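Household Tips Trial: Call for Participants
By Celina Górecki
May 13, 2019

We are looking for 80 people who clean their own homes and who don't believe everything they read about it.

Rostholm is a small outfit that tests household advice. We take tips that get passed around in magazines, on the backs of bottles and by people's aunts, and we ask ordinary households to try them under dull, repeatable conditions. Most of the tips don't hold up. A few do, and we print those too, with less excitement than the people who sell them would like.

This round is on kitchen surfaces. Over the winter, readers sent us 258 tips on keeping tables and counters clean, and a good number of them contradict each other. Vinegar is either the answer to everything or the reason your counter looks dull. Newspaper leaves no streaks, or it leaves ink. You must wipe in circles. You must never wipe in circles. One letter swore by cold tea and enclosed a cutting from 1974 as proof, and the cutting was by the same letter writer.

We have picked eight tips to test. We won't say which ones until you are signed up, so please don't write and ask. Last time the list got out early, and half the people who applied had already made up their minds.

What you would do

The trial runs for four weeks in July. Each week you get a plain packet in the mail with two sets of instructions. You follow one set for three days and the other for three days, on the same table or counter, and take one day off. Each evening you fill in a short form: what was on the surface, what you used, how long it took, and how it looked under the kitchen light and then from the side.

You will not be told which set we think is better. We may not think either one is. In two of the four weeks one of the methods will be plain tap water, and we won't tell you which weeks. People get annoyed when they find out they gave tap water four stars — Jarlath Gallagher, who runs our mailings, has a folder of those letters — but that is how the thing works.

The evening form takes ten minutes if you don't write essays in the comment box. You may write essays in the comment box. Simone Bittencourt reads all of them.

Who we want

You should be 18 or older and have a table or counter that gets used every day. Glossy, matte, stone, wood, tile, painted, we'll take any of it, but you need to keep to one surface for all four weeks. Renters are welcome. Check your lease if you're worried about the finish, although nothing we send is stronger than what's in a normal grocery store.

We'd like more households with small children than we had last year, and more people who cook with a lot of oil. We have plenty of people who live alone and eat toast.

We can't take you if you work for a company that makes or sells cleaning products, or if you get paid to recommend them. "Paid" includes free bottles. If you have asthma or a skin condition that flares up with household cleaners, please sit this one out.

What you get

Eighty dollars, paid by check after your last form comes in. If you drop out halfway, we pay half. You also get a copy of the full results before they go up on our site, including the ones that make us look foolish. We were sure the microfiber cloth would win last year.

There is no prize drawing, no gift basket and no "ambassador" program. If somebody offers you one in our name, it isn't us.

Who pays for this

Fair question, and we'd think less of you for not asking. The trial is paid for by our subscribers, 3917 of them at last count. We turned down an offer from a cleaning brand this spring because it wanted to see the results first. Nikola Sikora keeps the accounts and will send a one-page summary to anyone who applies.

How to apply

Write to us with your name, your mailing address, the kind of surface you have and one cleaning tip you have doubts about. A sentence or two on why you doubt it is plenty. Please send a snapshot of the surface as well, taken in normal light on a normal day. Don't tidy up for us. A sponge and a snack wrapper left out on a shiny dark table are fine, and the streaks of light on a glossy top help us sort the finishes.
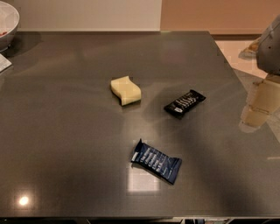 After you apply

Elżbieta Szewczyk answers every application, usually within two weeks. If you're picked, she'll send a consent form and a sample evening sheet so you can see what you're in for. If you're not, we'll ask whether we may keep your name for the next round, which is on laundry and will be worse.

Last updated May 2019
Contact | © Rostholm | Back to top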